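**Ticket: lost property bins, small items going astray**
Opened by: Kuldeep Dubey
Status: open, priority "whenever"

The lost property shelf at Jiritz was replaced in January with metal bins, on the theory that a bin can't be knocked over by a coat. True so far. The new complaint is that people come in for one thing, look into the bin, and leave without it. A man asked for his key fob at 9:40, was shown the bin, and went home. I found the fob at 9:50.

Tried so far:

- Shaking the bin. Loud. Everything slid to the same corner.
- A label reading SMALL THINGS. Someone added a hairbrush.
- A cap of 40 items per bin. We had nearly 100 at the time, so the cap was ignored and then forgotten.

Current state of the front bin, after I moved the bulk of it to storage:
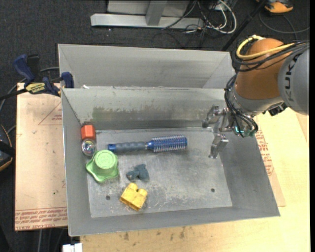

Gunnel Granström replied that the brush should never have gone in with the toy brick and the swirly ball, and that anything with bristles needs its own bag before it starts collecting other people's hair. She also wants the green star-shaped knob kept, as whatever it came off is presumably still out there, being turned with pliers.

Agreed on the bag. On the knob, I have put a note up by the door and expect to be ignored.

Next steps:

1. Bag the brush.
2. Line the floor with felt, so the small stuff stops skating about.
3. Ask Sushil if the 50 freezer bags from the picnic still exist. He says 19 do.

Leaving this open until the felt arrives.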